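Irine 作業室の手引き
ケーブル・小物の仕分けを双腕ロボットと分担する職場のための整理と段取り

掲載日 2019年10月3日(木)
Irine 生活用品整備部

本ページは、Irine の Kindis 作業室で用いている整理と段取りの要領をまとめたものです。Kindis 作業室では、返却された生活用品と付属品の確認、仕分け、袋詰めを行っています。5月から、付属ケーブルをつかんで容器へ移す工程の一部を双腕ロボットに受け持たせており、それに伴って人の側の手順も改めました。同様の作業場のほか、家庭でケーブル類や小物を整理される方にも使える項目を含めています。

ロボットの設定や教示の方法は、Flastov 計画の運用要領に別途定めています。本ページで扱うのは、机の上の整え方、容器の選び方、人の持ち場と交替の仕方です。

1 分担の考え方

導入前は、担当者が付属品の入った箱を開け、ケーブルをほどき、種類を確かめ、袋に入れ、記録するまでを続けて行っていました。現在は、ほどく作業と種類の確認を人が行い、つかんで移す作業をロボットが行い、袋詰めと記録を再び人が行います。一つの品物が人の手を離れて戻ってくるため、途中の置き方がそのまま次の人の作業量に響きます。

導入当初は、ロボットに渡せるものをできるだけ多く渡すという方針をとりました。この方針はまもなく取り下げています。結び目の固いケーブル、粘着の残ったケーブル、被覆に傷のあるケーブルまで投入した結果、止まった機械の前で人が待つ時間が増えたためです。現在は、迷うものは人が持つ、という基準で統一しています。判断に時間をかける必要はありません。保留の容器に入れ、次の品に移ってください。

分担表は作業室の入口に掲示しています。変更があった場合は古い表を必ず外してください。二種類の表が並んで貼られていた時期があり、交替の直後に手順の食い違いが生じました。

2 ケーブルを渡す前の下準備

ケーブルは、束ねたまま渡すよりも、結束をほどいて緩い曲線になるように置いた方が、つかむ位置を決めやすくなります。巻き癖の強いものは、両端を軽く持って逆方向に一度巻き直し、机の上に放してください。引っ張って伸ばすと、コネクターの根元に負担がかかります。

根元の太い部分や、保護用の筒が付いている部分は、指先が当たる位置として扱いやすい箇所です。そこに札や粘着テープを重ねて貼らないでください。札を付ける場合は、つかむ位置から外し、札の端が浮かないように折り込んで留めます。 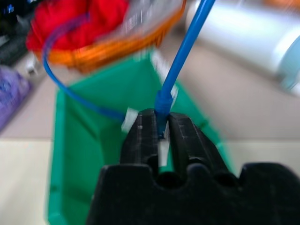
札の文字は、袋詰めの担当者が読むためのものです。品名の略号と受付の区分だけを書き、備考は記録画面に入力します。札に長い文を書く習慣が残っている方もおられますが、後の工程で読み返されることはほとんどありません。油性の筆記具を使い、書いてから袋の口を閉じるまでに一度指でこすって、にじまないことを確かめてください。

下準備で外した結束具は、机の上に残さず、その都度小皿に入れます。輪になった結束具は指先にもケーブルにも引っ掛かります。小皿は利き手の反対側に置いてください。家庭で作業する場合も、外した結束具と新しい結束具を同じ皿に混ぜないだけで、片付けが早く済みます。

長さ2,000ミリメートルを超えるケーブルは、ロボットの工程には渡しません。垂れた部分が机の端から落ち、椅子の脚や人の足に掛かるおそれがあります。該当する品は人が輪に巻き、二か所を留めたうえで袋詰めへ直接回します。

3 容器の選び方

容器は、口が広く、縁の内側に引っ掛かりのないものを基本とします。樹脂製の箱形容器は、拭き取りが容易で、ケーブルが壁面に絡みません。編んだかごは布類やタオルに向いていますが、コネクターの角が編み目に入ることがあるため、ケーブルの容器には使わないでください。

色による区別は、作業室全体で一つの決め方に揃えます。Kindis 作業室では、仕分け先の容器の色を品目ごとに固定し、容器が足りなくなっても別の色で代用しないことにしています。急ぐときほど代用したくなりますが、翌日の担当者が中身を確かめ直すことになります。

容器の深さについては、人だけで作業していた頃は深い方が好まれていました。一度に多く入り、運ぶ回数が減るためです。分担後は浅めのものに替えました。上から見て底まで確認できること、取り出すときに腕を深く入れずに済むことを優先しています。運ぶ回数は増えましたが、腰を曲げる動作は減ったとの意見が複数の担当者から寄せられています。

容器の縁に物を掛けて一時置きにすることは避けてください。布の端、袋の口、ケーブルの先端などが縁から垂れていると、隣の容器を動かした際に一緒に引き出されます。

4 机の配置

作業机は、手前の机と奥の机に役割を分けます。手前の机はロボットの動作範囲とし、その時に扱う品以外を置きません。奥の机は、これから扱う品と、布、袋、消耗品の置き場とします。奥の机に布を敷くと、転がりやすい円筒形の容器が安定し、硬い品を置いたときの音も抑えられます。 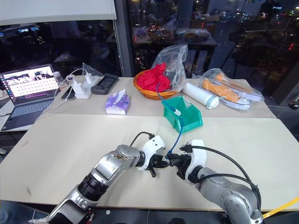

配置を決める際に最も注意を要するのは、二つの容器の間にケーブルがまたがる状態です。片方を動かせばもう片方の中身も動き、どちらに属する品であるかの判断もつきにくくなります。例えば、手先の辺りから出た細い青いケーブルが手前の机を横切って緑色の容器に達し、白いコネクターが容器の縁に載っている一方、残りの部分が後ろの編みかごまで続いている、という状態です。このような場合は、容器を引き寄せる前に動作を停止させ、担当者がケーブルの両端を確認し、属する側の容器に全体を移してから再開します。ロボットの腕に沿って弧を描いている黒いケーブルは機械側の配線ですので、品物と取り違えて手を掛けないよう、新しく入る方には最初に説明してください。

奥の机に置く品は、背の低いものを手前、背の高いものを後ろに並べます。袋に入れた靴のように形の決まったものは端に寄せ、中央には出し入れの多い品を置きます。横にしたボトルは、キャップが閉まっていることを指で確かめてから置いてください。ティッシュペーパーは、引き出し口を上にして手の届く位置に一つ置けば足ります。

充電器類は、使うものだけを差し、線を机の前面に垂らさないようにします。記録用の端末を奥の机に置く場合は、画面を担当者の立ち位置に向け、入力のために腕の動作範囲へ身を乗り出すことのない場所を選んでください。Chauhan の記録画面は文字を拡大できますので、離れた位置からの確認が難しい方は設定を変更して構いません。変更した設定は、交替時に戻す必要はありません。

夜間に作業する場合、窓に室内の照明や画面が映り込みます。ブラインドを下ろすと手元が見やすくなります。

5 人の持ち場と交替

ロボットの工程が動いている間は、担当を2名とし、一方が下準備、もう一方が袋詰めと記録を受け持ちます。下準備の担当者は停止の操作を兼ねます。袋詰めの担当者が停止を必要と判断した場合は、声で伝えてください。手振りだけの合図は、相手が札を書いているときには伝わりません。

持ち場は半日ごとに入れ替えます。当初は習熟を早める目的で担当を固定していましたが、下準備の担当者が袋詰め側の困りごとを知らないまま、ほどき方を自己流に変えていく例がありました。入れ替えを始めてからは、ケーブルの向きや札の位置についての申し送りが短くなっています。慣れた持ち場を離れることに負担を感じる方には、最初の交替を短い時間にするなどの調整を行います。

交替の際には、次のことを口頭で確認します。
保留の容器に入っている品と、その理由
停止した箇所と、再開した時点の状態
札と袋の残り
机の上に残っている私物の有無

確認は10分以内に終えるものとします。長引く場合は、品物に関する話と設備に関する話が混ざっていることが多いので、設備に関するものは用紙に書き、設備係へ回してください。

6 作業量の見方

分担を始めてからの取扱件数は3,280件です。この数にはロボットが移したものと、途中から人が引き取ったものの両方を含みます。作業室では、件数を個人別に集計していません。ロボットの工程が入ると、ある時間帯の件数は下準備の質、品物の種類、停止の回数に左右され、個人の働きを示す数字としては使えなくなります。

以前は、一人が箱を開けてから記録を終えるまでの時間を目安としていました。この目安は廃止しています。現在参考にしているのは、保留の容器に残る品の傾向です。同じ種類のものが続けて残る場合は、分担表を見直すか、下準備の手順を改めます。保留が多いことを理由に担当者へ注意を与えることはありません。保留を減らそうとして無理に投入される方が、職場としては困ります。

導入の説明会では、仕分けの仕事が減るのではないかとの質問が最も多く出されました。つかんで移すだけの反復は確かに減りました。代わりに、傷や汚れの見分け、持ち主への照会文の作成、ほどき方の指導といった仕事が増えています。これらは得意不得意が分かれるため、希望を聞いたうえで割り当てています。反復作業の方が落ち着いて取り組めるという方もおり、札の作成や袋の準備など、自分の速さで進められる作業を残しています。

7 指先周りの確認と清掃

始業時に、ロボットの指先を開いた状態で停止させ、指先の面に糸くず、粘着物、ビニールの切れ端が付いていないかを目で確かめます。確認は必ず停止操作の後に行い、指の間に手を入れたまま相談や電話をしないでください。

汚れがある場合は、固く絞った柔らかい布で、指の根元から先端へ向かって拭きます。溶剤は使用しません。根元のくぼみに入った糸くずは、先の丸いピンセットで取り除きます。爪や刃物でこすると面に傷が付き、細いケーブルが滑る原因となります。

机の面も同時に拭いてください。明るい色の天板は黒ずみが目立ちますが、目立つこと自体は日々の確認に役立っています。洗剤を使った後は水拭きと乾拭きを行い、乾いてからケーブルを置きます。開いた指先の前には、動作を始めるまで物を置かない空きを確保します。準備のよい方ほど次の品を早めに並べてしまう傾向がありますので、始業時には特に注意してください。 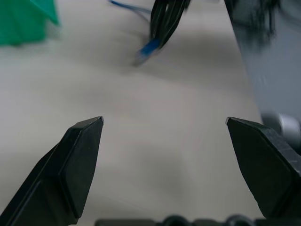
8 停止したときの対応

ロボットが停止した場合は、まず停止の状態が保たれていることを表示で確認します。次に、指先に品物があるかどうかを見ます。品物がある場合は、片手でケーブルを支えてから開放の操作を行います。支えずに開くと、コネクターの側から落ちて机や床に当たります。

品物がない場合は、机の上と容器の中を確認し、ケーブルの先端がどこにあるかを突き止めてから再開します。先端の位置がわからないまま再開しないでください。奥の机の布の下や、容器と容器の隙間に入り込んでいることがあります。

同じ品で二度停止したときは、その品を保留とします。三度目を試す必要はありません。停止の内容は Chauhan の記録画面に入力し、気付いた点があれば短く書き添えます。「よく止まる」だけでは設備係が対応できませんので、品物の種類と、ケーブルのどの部分をつかんでいたかを書いてください。

再開の操作は、停止の操作をした本人が行います。席を外す必要が生じたときは、停止のまま交替し、次の担当者が改めて机の上を見てから再開します。

9 終業時の片付け

終業時には、手前の机に品物を残しません。途中のものは保留の容器へ移し、札を付けます。奥の机の品は、袋の口を閉じ、布の上に並べたままで構いませんが、液体の入った容器は立てて棚へ戻してください。

ロボットの腕は所定の位置で停止させ、配線が机の縁に挟まっていないことを確認します。腕に布や上着を掛けないでください。容器は空にして内側を乾拭きし、色ごとに重ねます。濡れたまま重ねると抜けにくくなり、翌朝の準備に手間取ります。

端末は記録を送信してから閉じます。送信が終わらない場合は、画面を開いたままにして、施錠の担当者へその旨を伝えてください。

10 家庭での整理に応用する場合

ロボットのない場所でも、手前に扱う品だけを置き、奥に待機の品を置く方法はそのまま使えます。食卓でケーブルを整理する際は、卓上に一枚布を敷いた区画を設け、そこを待機の場所と決めてください。

使い道のわからないケーブルは、その場で捨てるかどうかを決めず、保留の袋に入れて日付を書きます。次の整理のときまで袋を開けなかったものは、自治体の区分に従って処分します。

ケーブルと布類を同じかごに入れると、取り出すたびに絡みをほどくことになります。かごが一つしかない場合は、ケーブルを口の閉じる袋に入れてから収めてください。袋は中身の見えるものが便利です。

お子様と一緒に作業される場合は、結束具を外す役と、札を書く役に分かれると進めやすくなります。刃物は大人が扱ってください。

本ページの内容に関するお問い合わせは、Irine 生活用品整備部 Kindis 作業室の窓口で承ります。Flastov 計画の運用要領の閲覧を希望される事業所は、所属名と利用目的を書面でお知らせください。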